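Workspace Layout and Surface Preparation
Handout 4: Tabletops, Edges and Protective Sheeting

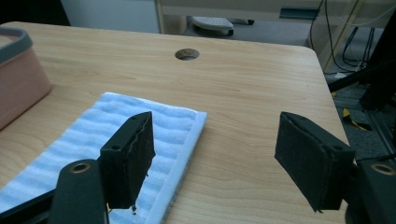 Handout 3 covered frames and legs. The present handout deals with the top itself: the surface material, the treatment of corners, the cable opening, and the loose sheeting placed on a top during bench work. Read it before the practical session at the Manduston workshop. The March edition of this handout used different section numbers and should be discarded.

4.1 Surface material

Most tops in general office use are a board core with a decorative laminate bonded to both faces. Wood-grain patterns in beige and tan are common. The pattern is printed, and its direction normally follows the long side of the board. The underside carries a plain backing laminate. A top with laminate on one face only will tend to bow as humidity changes.

Two properties matter in this course:

Surface hardness. Laminate resists scratching by most household objects but not by grit caught under a sliding part.
Friction. A clean laminate surface is slippery. Light objects shift when touched from the side, and a loose part will rarely stay where it was set down if the work involves repeated contact.

4.2 Corners and edges

A square corner concentrates impact and chips early. A rounded corner spreads the load and is safer in narrow aisles. The reference top for the exercises, Pastero type B, has a corner radius of 25 mm and a board length of 120 cm.

When recording a top, note the corner radius and the edge profile separately. The corner radius is seen from above. The edge profile is seen from the side and may be square, beveled or rounded over. Students often enter one value for both.

4.3 Cable grommets

A grommet is a lined hole through the top. The liner protects the cable from the cut edge of the board and seals the exposed core against spills. Round grommets are usually supplied with a cap; many are used without it.

Record the following:
Position, as two distances from the nearest edges to the center of the hole
Inside diameter of the liner
Cap present or absent
Condition of the rim

An open grommet is a loss point for small parts. Keep screws and washers in a tray, or cover the hole for the length of the session. Tape is acceptable if it is removed afterward.

4.4 Foam sheeting

Ribbed foam sheet is laid on a top to cushion parts and to limit sliding. Striped sheet, for instance light blue and white, has a practical use: the stripes give a visual reference for alignment. Place the sheet so that the stripes run parallel to one edge of the top, unless the exercise calls for another angle.

Raised edges are a common fault in thin sheet. Store sheets flat under an even load. Do not roll them. For Exercise 4B the Vituvitz sheet is cut to 200 mm by 167 mm and laid without adhesive. Measure the sheet while it is lying flat and do not stretch it.

Foam wears first at its edges. Fraying, torn corners and loose fragments should be entered on the condition sheet. Trim fragments with scissors. Pulling them off by hand extends the tear.

4.5 Exercises

4A. Draw the assigned top in plan at 1:10. Show the corner radii, the grommet center and the grain direction.

4B. Place the foam sheet on the top clear of the grommet. Mark its outline on the plan. Move the sheet to a second position and mark it again with a dashed line.

4C. Using the friction table in Acharya, chapter 2, compare a smooth block on bare laminate with the same block on ribbed foam. State the surface condition in each case.

Plans are to be submitted on paper, one sheet per student, with the bench number in the lower right corner.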